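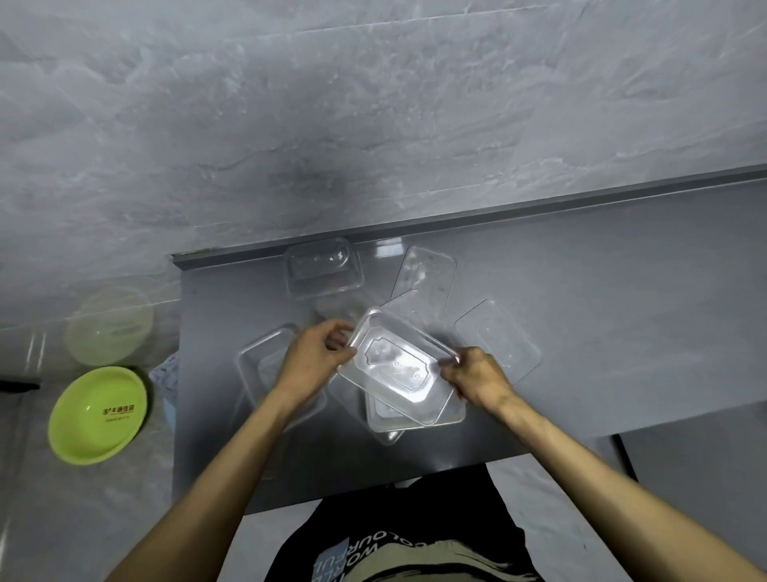

This page was last changed on 25 Apr 2024, at 14:02.

Clamshell and tub packaging

Clear plastic tubs are rigid, see-through food containers used by delis, bakeries, salad bars and takeout counters. Most are made by heating a plastic sheet and pulling it over a mold, a process called thermoforming. The rim is usually a thin flange, which stiffens the walls and gives a lid something to grip. Makers often press a pattern or a blank label panel into the base.

Materials

PET, polystyrene and polypropylene are the usual choices. PET is clear and fairly tough but softens in heat. Polystyrene is cheaper and cracks easily. Polypropylene stands up better to hot food and tends to look cloudier. Some tubs are made from PLA, a plastic derived from plant sugars, and sold as compostable. The label needs care: PLA generally breaks down in industrial composting plants, and many towns have no such plant that will take it.

Recyclability claims

The number inside the triangle of arrows names the type of resin. It does not promise that the item will be recycled, although it is widely read that way and sellers have had little reason to correct the mistake. Thermoformed PET often behaves differently from bottle PET when it is reprocessed, and some sorting plants turn it away. Glued paper labels and food residue make matters worse.

Claims of "recycled content" are also hard to check from the outside. The term may cover factory trimmings that never reached a customer, and a package need not say how much of its content came from used goods.

Reuse at home

Many households wash and keep tubs for leftovers or small parts. The packaging firm Ledell advertised its Cadow line as good for 30 washes. Setsuko Hirose, writing in the trade newsletter Wornley, pointed out that the company had not said what water temperature was used or what counted as a failure. Ledell later dropped the figure from its sales sheets without comment.

A mail survey run by Ekow Appiah drew 602 replies, and most people who answered said they reused tubs "often." The survey did not ask how long a tub was kept before it was thrown out, so it says little about any cut in waste. People who already save containers may also have been more likely to reply.

Deposit programs

The town of Matei tried a deposit on takeout tubs for 14 weeks, starting in March. Organizers called it a success. Their report gave the number of tubs handed in but left out the number sold, and no return rate can be worked out from it.

See also

Blister pack
Food storage
Resin identification code
Thermoforming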